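Clause Seven

The review of Clause 7 had been on the calendar since June, and Ayten Öztürkmen had prepared for it by printing the clause in large type and pinning it to the wall of the simulation office at Purkley. It read: No trial shall be scored as complete unless the object has been observed at rest.

"It says observed," said Welington Honorato. "It doesn't say by whom."

"By the scorer."

"The scorer is a script."

Ayten wrote this down. She wrote most things down. The Clindon rules had been drafted by people who assumed a person with a clipboard, and the team had spent the winter replacing the person without touching the wording. The script, which was called Pal, read object positions straight from the simulator and had never needed to see anything.

Gleice Quintana had the disputed trial open on her screen. It was number 522 in the batch, and Pal had scored it complete. Maiara Marinho, checking by eye as Clause 2 required, had scored it as undetermined and gone to lunch.

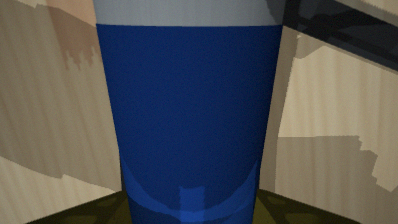 The rule for human reviewers was that they could score only what the view allowed. Maiara had applied it to the letter. In her note she had entered the frame she stopped on and written: "Blue cup fills the middle of the view. Foot of cup is outside it. Contact with the green surface can't be confirmed. No gripper visible. Undetermined." Gleice read the note aloud twice, the second time more slowly.

"The cup is upright," Welington said. "Look at it."

"Upright isn't at rest," said Gleice. "It could be two millimeters up."

"Pal says zero."

"Pal says zero because Pal asks the simulator, and the simulator is the thing under test."

Ayten underlined a word on her pad. The point had been raised before, by Gleice's aunt Rosângela, who had chaired the first drafting group at Clelow and had retired with the appendix unfinished. Rosângela Quintana's position was that a measurement taken from inside a model was a statement by the model about itself. It could be consistent. It could be useful. It should be recorded in a separate column. There had been no separate column in the template, and the template had been approved.

"How many are like this?" Ayten asked.

"In this batch, 16."

"All cups?"

"I haven't sorted them by object. The clause doesn't mention objects."

Welington went to the whiteboard and drew two columns. He headed one STATE and the other VIEW. Under STATE he wrote Pal, and under VIEW he wrote Maiara, then rubbed out her name and wrote Reviewer. He proposed that a trial be scored complete when both columns agreed, and that disagreements be rerun with a second camera. Gleice asked what would be done when the second camera was blocked. He said a third. She asked him to write the number of cameras into the rule, and he put the cap back on the marker.

They moved to the workspace check, which was Clause 9 and which everyone had expected to be short. It required that before any trial the reviewer confirm that each gripper was empty and that every loose object was listed. Gleice brought up a wide view of the two-arm table.

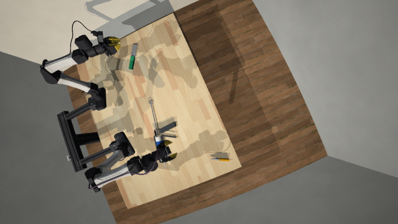
"Empty is clear enough for an arm standing off from things," she said. "What about an arm that has parked itself against a handle? Is that empty, or has it started?"

"Started means commanded," said Welington.

"Then the reviewer can't confirm it. The reviewer doesn't see commands."

Ayten turned to a new page. It was the same fault as in Clause 7, with the parts reversed. One clause asked a script to observe. The other asked an observer to know what only the script knew. She wrote both sentences out in full and drew a line between them, and for a while there was no sound except the fan in the server cabinet.

"We could strike 'confirm,'" Welington said.

"And put what?"

"'Record.' The reviewer records what the view shows. Pal records state. Neither of them confirms anything."

"So who scores the trial?"

He looked at the two columns on the board. There was room to the right for a third, and he drew it, but he left the heading blank.

Maiara came back from lunch at this point and read the board from the doorway. She asked whether her score on 522 had been changed. Ayten said that it had not and that under the present wording it could not be, as Clause 4 allowed a score to be amended only by the person who had entered it.

"Do you want to amend it?" Gleice asked.

Maiara sat down and opened the trial. She looked at the same view for as long as she had the first time – the log would later give the two durations – and then checked the next one, where the view was no wider.

"No," she said. "Is there a form for leaving it?"

There was not. Ayten added it to the list for the appendix, dated the page 2025-03-16, and passed the pad around for initials. Welington signed under STATE by mistake, and the page had to be copied out again.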